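Why Does a Towel Soak Up Water?

You climb out of the bath. Water is running down your arms, dripping off your nose and making a puddle on the floor. You grab a towel, rub yourself all over, and a minute later you're dry! But where did all that water go? And why does a towel work so much better than, say, a plastic bag?

To find out, we have to get very, very small.

Water likes to stick

Water is made of tiny bits called molecules. They're so small that even one drop holds more of them than you could ever count, even if you started today and kept going until you were a great-great-grandparent!

Water molecules love to hold on to each other. That's why water makes round drops instead of spreading out into dust. Look at a leaf after the rain and you'll see the drops sitting there like little glass beads. Scientists call this pulling-together cohesion (say it: ko-HEE-zhun).

Water also likes to hold on to some other things, such as glass, paper and cotton. That kind of sticking has its own name, adhesion (ad-HEE-zhun). Cohesion is water sticking to water. Adhesion is water sticking to something else.

Now put the two together. Say a bit of water grabs on to a cotton thread and creeps along it. The water behind is holding hands with the water in front, so it gets pulled along too. Then the water in front creeps a little farther, and the water behind follows again — like a long line of kids playing follow the leader.

Climbing uphill

The best part is that water can climb up this way! If you dip just the corner of a paper towel into a glass of water, the wet patch will crawl upward all by itself. Nothing is pushing it. It goes up through the tiny gaps between the fibers, and the smaller the gaps are, the higher it can go. This is called capillary action (KAP-uh-lair-ee). A capillary is a very thin tube, and the word comes from the Latin word for hair.

Plants use it too. Water in the ground creeps through small spaces in the soil, and inside a stem there are thin tubes that carry it toward the leaves. In tall trees the leaves do a lot of the pulling as well, by letting water out into the air. In the big park in Koltisville there's an old oak with a sign that says it was planted 138 years ago, and it is still lifting water from its roots to its very top leaves. That's a lot of drinks!

What's inside a towel?

If you have a magnifying glass, go and look at a bath towel right now. We'll wait.

Did you see the loops? A fluffy towel is covered in them. Each loop is a piece of yarn, and each piece of yarn is made of lots of thin fibers twisted together. Between the fibers there are gaps, and between the loops there are bigger gaps. Every gap is a place where water can hide.

The fibers help in another way. Cotton comes from a plant, and it's mostly made of a stuff called cellulose (SELL-yoo-lohs). Water sticks to cellulose really well. A cotton fiber is hollow inside, so some water can get into the fiber itself. Plastic has no fibers and no gaps, and water doesn't stick to it nearly as well. It just rolls off, which makes plastic great for raincoats and terrible for towels.

How heavy is a drink of water?

We tried this ourselves in the Zelometti science kitchen. We put a dry hand towel on the scale, and it weighed 138 grams. Then we dunked it in a bowl, let it drip for 5 minutes over the sink, and weighed it again. Now it was 300 grams! The towel was holding more than its own weight in water, and it wasn't even a thick one.

You can do the same thing at home. All you need is a kitchen scale, a bowl and a few different pieces of cloth. Try a T-shirt, a sock, a dishcloth and something stretchy like a swimsuit. Write down how heavy each one is when it's dry and how heavy it is after its bath. Which one drinks the most for its size? Make a guess before you start — guessing is half the fun.

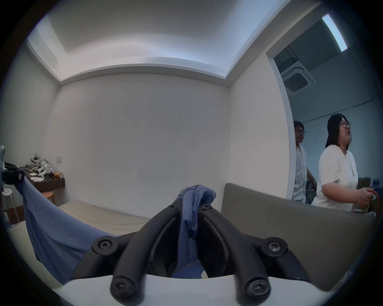 Baidoo wrote to tell us that a crumpled cloth soaked up a spill more slowly than a flat one, and wanted to know if that was a mistake. No mistake at all, and what a great thing to notice! When a cloth is laid flat, lots of it touches the water at once. When it's all scrunched up, the water has to creep through the folds to reach the parts in the middle. It can still get there, but the trip takes longer.

And how does it get dry again?

Hang a wet towel up and the water slowly leaves. The molecules are always jiggling around, and now and then one on the outside jiggles so hard that it breaks free and floats off into the air. This is evaporation. Warm air makes them jiggle faster, and wind carries them away, so a towel dries quickest outdoors on a warm, breezy day. A towel left in a heap on the floor stays damp for ages (and starts to smell, yuck).

Words to remember

Cohesion: water sticking to water.
Adhesion: water sticking to other things.
Capillary action: water creeping through tiny gaps, even uphill.
Cellulose: the stuff that plant fibers like cotton are mostly made of.
Evaporation: water leaving as a gas and going into the air.

Next time: why do soap bubbles always end up round, even if you blow them through a square?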